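3.2 Bowls, and what people do with them

I should admit up front that I didn't plan to write a whole section on bowls. When Amancay Tapia and I started the Drirnum survey of small-table snacking, I thought the fruit would be the interesting part and the dish would be, well, a dish. Then the survey forms came back (208 of them, most filled in by hand, some with grape juice on them) and people had written more about their bowls than about anything they put inside.

So let me back up a little. We asked everyone to tell us how they serve loose or bunched fruit at a table that's too small for a proper fruit stand. Desks, craft tables, that little thing by the window you never got rid of. People fell into two camps pretty fast. The deep-bowl people like to pile things up and pick from the top. The wide-bowl people want to see everything at once, and they get quite heated about it! One person in Stindau told us a deep bowl is "where grapes go to be forgotten," and Amancay has been quoting it at me ever since.

I'm a wide-bowl person myself, so take the next bit with that in mind. A bunch of grapes is an awkward shape. It has a stem side and a heavy side, it swings a bit when you lift it, and in a narrow dish it tends to sit up on the rim with half the berries hanging out. A shallow bowl with some width gives the bunch room to settle, and you don't have to aim so carefully. Figure 2 has the sort of pairing I mean, a small bunch and a wide white bowl on a gridded mat.
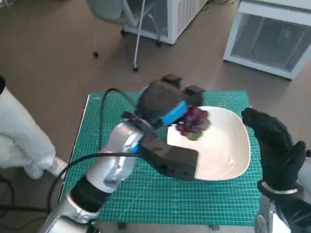
Figure 2. Small bunch of red grapes held just above a wide, shallow white bowl on a green cutting mat.

I like a cutting mat under a snack, by the way, and I was happy to find I'm in good company. Plenty of our craft-table people just leave theirs down all day and eat on top of it. They told us it wipes clean, and a few said they use the printed lines to put the bowl back in the same spot after refilling it (I tried this for a week and now I can't stop). Precious Fourie, who read an early draft, thought we were making too much of the mats, and she may be right, but they came up again and again in the comments, so they stay in.

Bunch size mattered more than I'd guessed. Only 7 people said they put a whole store-bought bunch in the bowl in one go. Everybody else snips or tears it down first, usually into pieces you can hold in one hand, and tops up later. We come back to the snipping question in 3.3, along with the cherries.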